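How to plan the budget for a set of hand-held grippers

I've now bought hand-held grippers for household task recording twice. The first time I spent the money in the wrong order and had to go back to Agnes Nisbet, who holds our purse strings, with a very red face. The second time went much better, so I've written down how I do it now. It's aimed at small teams who want a few hand-held units to record everyday jobs in real homes, and who are working from one pot of money with no top-up coming.

I'm assuming you already know what you want the recordings for. If you don't, stop and sort that out first, as every line of the budget hangs off it.

Step 1: Write the job list before you look at any catalogues

I know, I know, the catalogues are the fun bit! But open a blank sheet and list the jobs people will be doing with the gripper. Ours went: clearing a table, sorting rubbish, putting pans away, folding cloths, loading a shelf. Next to each job write the lightest thing to be picked up, the heaviest, and the most awkward.

The awkward column is the one that decides what you buy. We had put "mug" down as our typical object, and on the strength of that we very nearly bought units with stiff, narrow fingers that were lovely on mugs and hopeless on anything floppy. Ruairi Strachan made me redo the list with wrappers, bags and squashed boxes on it, and the shortlist changed completely.

Step 2: Split the money into pots

I use four pots and give each one its own line on the sheet:

Units: the grippers themselves, with whatever camera and mount they need.
Wear parts: finger pads, screws, springs, cables.
Getting about: cases, travel, postage, spare batteries and chargers.
People: paid time for whoever is holding the thing, plus time for checking recordings.

My first budget had nearly everything in the first pot. Please don't do that. This time round I capped units at 40 per cent of the total and the whole project was calmer for it. If your quote goes over the cap, buy fewer units. Two working grippers with spares will get you further than three with none (ask me how I know).

Step 3: Decide how many units you need

Count the homes you'll be recording in on the same day, then add one spare. That's the whole sum. We record in two homes at once, so we bought 3.

I did get talked into pricing up a bigger set because the price per unit dropped. It's tempting, but units that sit in a case still need checking, updating and insuring. Put the saving into people's time and you'll feel the benefit straight away.

Step 4: Try the fingers on messy things

Ask for a loan or a demo before you pay. We had a Predar unit and a Brusex unit side by side, and both firms were fine about it once I'd explained what we were up to. Take your awkward column along and work through it. Clearing up after snacks is the job I'd always start with. Packaging gives you card, thin film and carrier bags in one go, and the person holding the gripper has to pick one thing out from between several others.

While you're at it, look hard at the pads. Are they ribbed or smooth? Can you swap them yourself? What does a new pair cost, and is it sold as a pair or do you have to buy a whole finger? I put that last question to everybody now, having once paid for a whole finger to get one small bit of rubber.

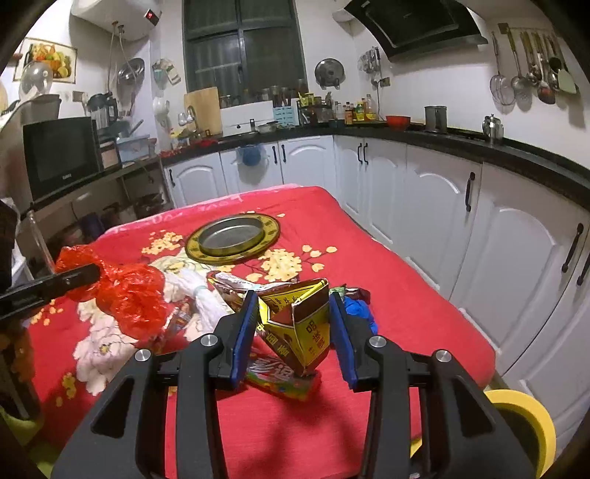 Step 5: Budget for real rooms

A bench at the office tells you very little. Kitchens have patterned tablecloths, shiny taps, dark windows, things hanging off rails and bins just where you want to stand. You'll want recordings from rooms like that, so you need to pay for getting into them.

On my sheet this turns into the following lines:

A visit beforehand, so you can see where the sockets are and how much space there is round the table.
A fee for the household, agreed in writing.
A clean-up allowance. Gripper pads get greasy, and so do cases.
One repeat visit for every home, because something always needs redoing.

Aisyah Rahman does our visits and she asks households to leave things as they are. If everyone tidies up first you've paid for a trip to a show home.

Step 6: Get quotes you can compare

Send the same request to each supplier, word for word. Mine asks for the unit price, the pad price, the delivery time, what's covered if a linkage works loose, and how long they'll keep selling parts for that model. Altıntaş sent back a single page that answered the lot, and I could have hugged them. Others sent a brochure, and I had to write back twice.

Watch out for software. Aníbal Morais spotted that one of our quotes included the first year of the recording software and went very quiet about the second. Add up the full life of the project, and if a figure is missing, ask for it before the quote goes anywhere near your sheet.

Give each quote a reference too. We file ours under the order number, so the Prikusen one lives under 3001 and I can find it without digging through my inbox.

Step 7: Order in two goes

Buy one unit and its spares first. Use it properly, in somebody's home, on your awkward list. Then place the rest of the order. You might lose a bit of discount, so ask the supplier to hold the price for the second batch (two of ours said yes without any fuss).

Sinan Dursun keeps a plain notebook with the first unit. Everyone who uses it writes down what they picked up, what they dropped and whether their wrist ached. Wrist ache isn't on any spec sheet, and it changed our order: we went for the lighter handle and paid a little more for it.

Step 8: Put a date in for the spares check

We do ours in October, when the bulk of the recording is finished and there's still money left to spend. Lay out all the pads, look for splits and shiny patches, check every screw, and order what's needed in one parcel to save on postage. If the wear parts pot is still full by then, move half of it over to people's time and leave the rest alone until the project closes.

My own sheet has columns for pot, item, supplier, quote reference, price, date ordered and date arrived. Copy that if it's useful, and add a column for who asked for the item. Agnes will want to know, or whoever your Agnes is.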